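Moisture Loss and Firmness in Stored Citrus under Household Conditions
Project report, Food Technology module
Renato Tapia and Eustaquio Cárdenas

1. Introduction

Citrus fruit keeps longer than most soft fruit because of the wax and oil content of the peel, but it still loses water steadily after picking. Commercial stores limit this with high humidity and added wax. A household has neither. The aim of the project was to compare mass loss and firmness in small oranges kept in a kitchen with those kept in a domestic refrigerator, and to see whether a perforated bag makes a difference in either place.

The work was carried out in April in the teaching kitchen at Starnville and in the cold room next to it.

2. Background

Water leaves the fruit as vapour, mainly through the peel and the stem scar. The rate depends on the difference in vapour pressure between the fruit and the surrounding air, on the surface area in relation to mass, and on air movement. Small fruit therefore dries faster, in proportion, than large fruit. Respiration also removes a small amount of mass as carbon dioxide, but at kitchen temperature this is minor compared with evaporation.

Loss of water from the peel comes first. The peel becomes thin and leathery while the flesh stays close to its original condition, and for this reason external firmness is a poor guide to eating quality in the later stages of storage.

3. Materials

The fruit was bought as one batch from the Ayala market and sorted by hand. Fruit with cuts, soft spots or a missing stem button was rejected. After sorting, 44 pieces were kept for the trial and divided equally between 4 storage conditions: open kitchen, bagged kitchen, open refrigerator and bagged refrigerator.

Mass was read on a Kavel bench scale. Firmness was measured as the compression of the whole fruit under a fixed load, applied by a flat plate. Temperature and humidity were recorded by a Drondari logger placed at the level of the fruit in each location.

Open fruit was laid out in a single layer. Bagged fruit was placed in polythene bags with punched holes, folded over at the top and left unsealed.

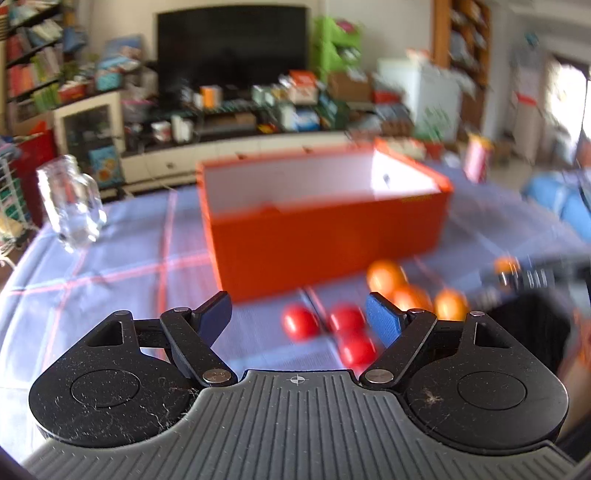
4. Method

Each fruit was marked with a number near the stem end and weighed before storage. Weighing was repeated at the same time each morning. Refrigerated fruit was wiped with a dry paper towel first so that condensation did not add to the reading.

Compression was measured at the start and at the end only, as repeated loading could bruise the peel and affect the result. Every fruit was turned and measured on 2 axes, and the mean was used.

Mass loss was expressed as a percentage of the starting mass. Fruit that developed mould was removed and left out of the final means.

5. Results

Mass loss was close to linear in all conditions. It was greatest in the open kitchen group and least in the bagged refrigerator group. The open refrigerator group lost more than the bagged kitchen group, which was not expected. The logger showed that the refrigerator air was dry for most of the day, with short rises in humidity after the door was opened.

Compression increased with mass loss in the open groups. In the bagged groups the change was within the spread of the starting values. Mould was found on 2 pieces, both from the bagged kitchen group and both at the stem end.

6. Discussion

The bag had a larger effect than the temperature over the period studied. The fan in the refrigerator probably contributed to the loss in the open group, but air speed was not measured. A second trial should include it, and should use separate shelves for open and bagged fruit.

The mould in the bagged kitchen group suggests that the holes were too few for storage at room temperature. Only one hole pattern was tested.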